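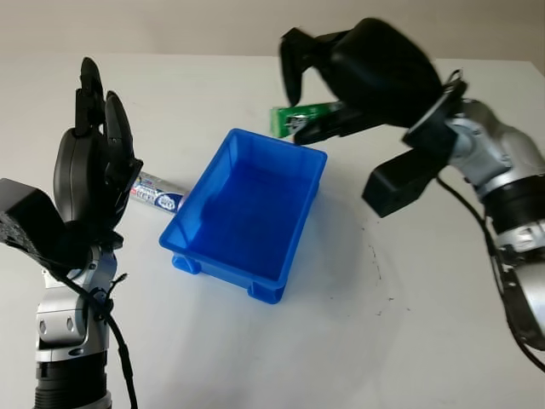
Attachment 1: blue bin, white toothpaste tube, green package

Ticket: Gluten flag missing from kitchen dockets after item modification
Product: Dritari Menu and Ordering, on-premises server
Site: Kratochvíl, dining room and takeaway counter
Opened: Friday, August 18, 2023
Opened by: Dario Parisi
Priority: High (dietary information)
Status: Closed, workaround removed

Problem as reported

Dishes ordered with the GLUTEN-FREE modifier print correctly on the first docket. If the server then edits the same line (change of side, sauce on the side, seat number), the amended docket comes out of the kitchen printer without the modifier. The modifier still shows on the front-of-house terminal and on the customer's bill. The kitchen works from the most recent docket, so the amended one is treated as correct.

Reported for the schnitzel, the mushroom dumplings and both soups. Not reported for desserts. Takeaway orders not affected as far as staff can tell.

Environment

Two terminals in the dining room, one at the takeaway counter. Kitchen printer is an Evix thermal unit on the wired network. Pastry printer is the same model, older firmware. Menu has 87 active items. The summer menu was imported from a spreadsheet in July. Before that the menu had been keyed in by hand.

Interim instruction to site

Until further notice, do not edit a line that carries a dietary modifier. Void the line and enter it again. Kitchen to discard the voided docket and confirm the new one verbally with the server. Manager to put a note beside each terminal.

Log

Entry 1
Reproduced on the test profile. Ordered schnitzel, added GLUTEN-FREE, sent. Docket correct. Changed side from potato salad to cucumber salad, sent. Amended docket shows "SCHNITZEL / CUCUMBER SALAD" and nothing else. Terminal display shows all modifiers.

Entry 2
Repeated with honey cake on the pastry printer. Changed "with cream" to "no cream". Amended docket retains the modifier. Honey cake was not part of the July import, it carries over from the old menu.

Entry 3
Checked whether the difference is the printer. Routed the schnitzel to the pastry printer and repeated the test. Modifier lost. Routed the honey cake to the kitchen printer. Modifier kept. Printer and firmware excluded. Routing put back as it was.

Entry 4
Exported the item table. Items keyed by hand have GLUTEN-FREE attached as a modifier of class DIETARY. Imported items have it attached as class PREPARATION, the same class as sides and sauces. PREPARATION is set to "replace on edit". DIETARY is set to "always print". Changing any side therefore drops whatever else is in the class from the amended docket.

48 items have the wrong class.

Entry 5
Import spreadsheet obtained from site. The class column is blank for those rows. Dritari fills a blank class with PREPARATION on import and writes no warning to the import report. Logged separately with development as a change request. A blank class should stop the row.

Entry 6
Comment from D. Parisi: the kitchen asks whether "gluten-free" can be removed as a modifier altogether and replaced by a list of dishes that are made without gluten in the first place. Dumplings, for instance, cannot be prepared without gluten on request, the dough is wheat. The button is there and servers press it.

Reply: agreed that this is a separate problem and arguably the worse one. A modifier is offered on every item in its menu group unless excluded. The group "Mains" has no exclusions. Please send a list of dishes where the button should not appear, signed off by whoever runs the kitchen.
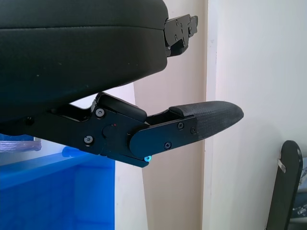

Attachment 2: black housing, bracket at the right-hand end

Entry 7
List received. Seven dishes to be excluded, among them the dumplings, the schnitzel in its standard crumb, and the goulash with bread. A separate item, "Schnitzel, rice crumb", has been added with its own recipe card. Site confirms it goes in its own pan.

Entry 8
Correction applied outside service hours. Steps:

Backed up the item table.
Changed class from PREPARATION to DIETARY on the affected items.
Added the exclusions to group Mains.
Created "Schnitzel, rice crumb" and routed it to the kitchen printer.
Restarted the print service.
Synchronized the terminals.

The takeaway terminal did not pick up the change on the first sync. It was holding a parked order. Order closed, sync repeated, item table now matches the server.

Entry 9
Retest. Rice crumb schnitzel with GLUTEN-FREE, side changed, seat changed, sauce changed. Modifier present on every amended docket, printed on its own line in capitals. Mushroom dumplings: button not offered. Both soups: modifier kept after edit. Repeated from the takeaway counter with the same result.

Entry 10
D. Parisi confirms a full dinner service with no dockets missing the modifier. Void-and-re-enter instruction withdrawn. Notes to be taken down from the terminals.

Outstanding

Domex, who supply the printed menus, still have the old wording "all mains available gluten-free" in their template. Site to contact them directly, outside the scope of this ticket.

Pastry printer firmware to be updated at the next scheduled visit. No link to this fault.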